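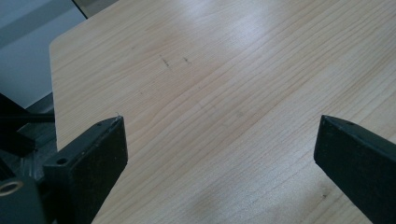
Figure 7.1 A pale wooden tabletop, with fine grain lines and two small dark marks.

Chapter 7
Reading a Tabletop

Before you sand, stain, wax or oil anything, look at it. Give it ten full minutes! Most beginners reach for a cloth right away and miss the best part of the job, because a tabletop is a record of how a tree grew and how people have used the wood since, and you can learn to read both.

Start with the grain. On a straight-grained board the lines run long and close together, and every later step in this chapter depends on which way they go. Sand along them and your scratches hide among the lines. Sand across them and you will be looking at your mistake every breakfast for years.

Next, use the light. Crouch until your eye is almost level with the surface and find the spot where a window or lamp bounces back at you. Grain fades inside that bright patch, but the finish shows itself beautifully along its borders: dull rings, greasy fingerprints, the faint ripple of an old brush. Then walk to the other side and do it all over again (yes, it will look like a different table).

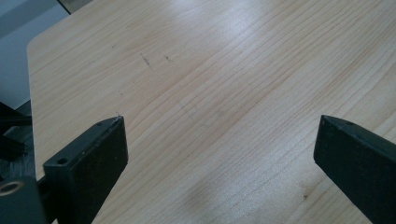
Figure 7.2 Glare across the upper middle of the surface, with the grain washed out in places.

Barbara Urbańczyk wrote to us after the first edition that she had always been told to start at 100 grit, and asked whether a table with only one or two small marks needed anything that rough. It doesn't, and we are grateful for the question. On a sound finish, try a damp cloth first. If the mark stays, go to 300 grit with very light pressure, and save 200 for places where the finish has already failed.

Run a fingertip over each mark too. A scratch catches the nail. A speck of dirt sits on top and often lifts away, and that is a lovely moment when you were braced for an afternoon of repair.

Words to know
Grain: the direction and pattern of the wood fibers.
Sheen: how strongly a finished surface reflects light.
Grit: the coarseness of sandpaper. Higher numbers are finer.

Before you read on
Choose a table at home or in the workshop. Sketch its top from above, draw arrows for the grain, and put a small cross at every mark you find. Keep the sketch. You will need it in Section 7.2, when we mix the first test patch of wax.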